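Aufräumen mit der Zange

Palitz. Beim Haushaltsdienst Steltico wird neuerdings langsamer aufgeräumt, und zwar mit Ansage. Ein Teil der 41 Beschäftigten fasst Kleinkram während der Schicht nicht mehr mit den Fingern an, sondern mit einem Handgreifer. Die Aufzeichnungen sollen später einem Roboter beibringen, wie man einen Ring vom Bett hebt, ohne das Laken gleich mitzunehmen.

»Ich räume seit 22 Jahren hinter anderen Leuten her, und jetzt übe ich Haargummis«, sagt Saodah Gunawan. Gewöhnungsbedürftig sei vor allem das Tempo. Wer zu hastig greift, macht es noch einmal. Wer zu schön greift, übrigens auch, denn die Maschine soll sich an normalen Menschen orientieren.
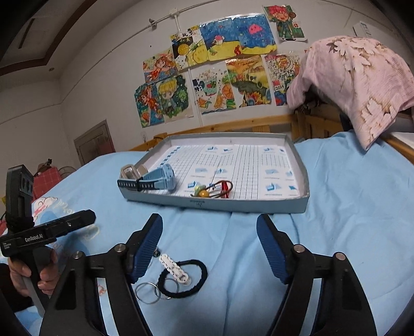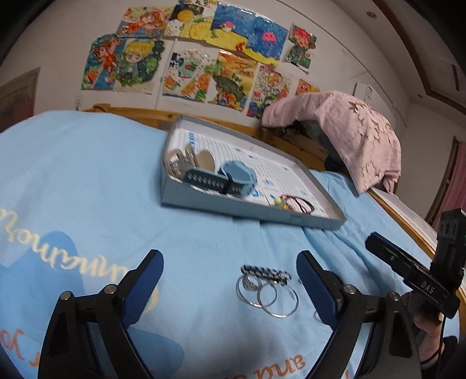 Kleinteile auf hellblauem Laken, Greifer in der Hand: erst Haargummi und Ringe, im zweiten Bild Schlüsselringe.

Betriebsleiter Emlyn Vaughan spricht von Entlastung. Bücken und Klauben gehe auf den Rücken, das könne gern ein Gerät übernehmen. Bis dahin bückt sich die Belegschaft mit Gerät. Für die Greiferschichten gibt es 40 Cent Zuschlag je Stunde und eine zusätzliche Pause für das Handgelenk, um die der Betriebsrat länger gerungen hat als um den Zuschlag.

Ungeklärt ist, was aus den Stellen wird, wenn der Roboter ausgelernt hat. Schriftlich zugesagt sind sie bis Dezember des kommenden Jahres. Betriebsrätin Isabelle Li hätte es gern länger. Vaughan verweist auf Fenster, Treppen und Gespräche mit der Kundschaft, die bleibe alles Handarbeit. Die nächste Verhandlungsrunde ist angesetzt, protokolliert wird von Hand.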